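Home News Politics Features Opinion Subscribe

CITY POLITICS | BALLOT MEASURES

The Ward Map Fight Comes Down to One Street

September 2018 | By Stela Sima

Skeleritz has had the same four council wards for so long that people use them like neighborhood names. You're from the Second, you're from the Fourth. Now a charter question on the November ballot would redraw all of them, and the loudest argument is over Chacko Avenue. 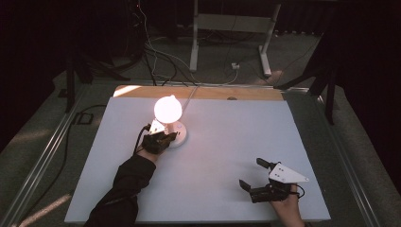
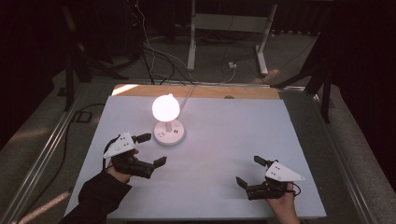
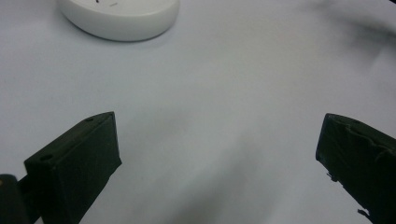 How it got on the ballot

Fast, is the short answer. The petition went out in June. A charter question here needs 300 valid signatures, a number set back when the town was half the size and never raised. Organizers turned in 398. The clerk's office tossed a bunch for bad addresses and a few for handwriting, and it still cleared.

The council could have taken up the map on its own. It had two work sessions on it in the spring, both long, both ending with a motion to table. After the second one a handful of residents stood in the parking lot and wrote the first draft of the petition on the back of the agenda.

What it would do

Right now the mill side of town – everything east of the tracks – is split three ways. Each piece is tacked on to a bigger, older, higher-turnout area to the west. Nobody living east of the tracks has held a seat in years. The new map puts most of the mill side into one ward and moves the line between the Second and the Third over to Chacko.

That last part is the problem. Chacko is where the shops are. Under the old lines both sides of the street vote together and call the same council member about parking. Under the new ones the north side goes one way and the south side goes the other. Store owners hate it. "I'd need two people to agree just to get a loading zone," one told me, between customers. She signed the petition, by the way. Says she didn't look at the map closely enough.

Supporters say a street with two council members has two votes instead of one. It's a fair point and it hasn't gone over well.

The money, such as it is

Small. The Yes side has spent most of what it raised on yard signs and a mailer. The No side got a push from Wutura, the property company that owns a good chunk of the south side of the street, which paid for a newspaper ad and lent out a storefront for meetings. A spokesman said the company has no position on wards "as such," only on stability. The ad says VOTE NO in letters as tall as my hand.

Then there is Feltalura, the tenants' newsletter, which started out printing rent advice and has turned into the closest thing the Yes campaign has to an office. Its last issue ran the two maps side by side. That did more than any forum, I think. People were passing it around at the bus stop.

What happens next

If it passes, the new lines kick in for the next full council election, and sitting members finish out thier terms. Two of them would end up living in the same ward. Neither wanted to talk about that on the record. One laughed.

If it fails, the council says it will come back to the map after the census. Residents on the mill side have heard that before and said so, loudly, at the last forum, where roughly 300 people showed up and the fire marshal made the back rows wait out in the hall. Questions ran past ten. A man asked why the wards couldn't just be numbered diffrently so everybody felt like they won something. Got a hand for it too.

Turnout in an off year is the real unknown. West side voters show up for everything. The mill side hasn't, much – but it hasn't had a question like this on the ballot either. Early voting is at the library annex, side door. Bring the sample ballot, the charter question is on the back.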